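NOTICE TO THE HEIRS OF THE HOUSE AT BRIDCOMBE

The Office of Unclaimed Estates at Wotach writes to inform you that the matter of the late Mrs. Grīnberga has been reopened. The previous letter, which described the matter as closed, should be kept with your papers but no longer relied upon.

Under the terms of the will, the house passes to whichever heir can state correctly what the deceased kept in the locked room on the upper floor. The Office has received 17 answers. Sixteen named money, in sums of up to 2,000 crowns. The remaining answer, from Mr. Rostam Azimi of Storside, read in full: "Her mother's letters, and she never read them."

The room was opened in August by our inspector, Mr. Hamidreza Talebi. He found 388 letters, all sealed. He also found a chair, placed so that a person sitting in it would face the window and have her back to the shelves.

Mr. Azimi was invited to take possession. He replied that he did not want the house and asked only whether the letters might stay sealed. The will is silent on this point. The Office consulted its rules for three months and found them silent also.

Mr. Talebi has since asked to be relieved of the case. His request states that he has begun to dream of the handwriting — he is firm that he saw only the envelopes — and that in the dream the letters are addressed to him. 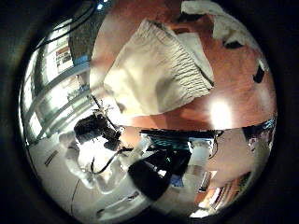
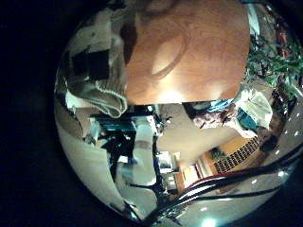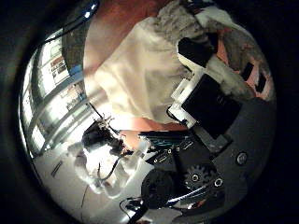 The request has been granted. A new inspector will be named in due course, and heirs are asked not to write to Mr. Talebi at his home.

Until then the room has been locked again and the key returned to the hook in the kitchen, where the deceased kept it in plain sight for all the years that her family came to dinner. Any heir who wishes to amend an answer may do so in writing. Mr. Azimi's answer will stand unless he withdraws it.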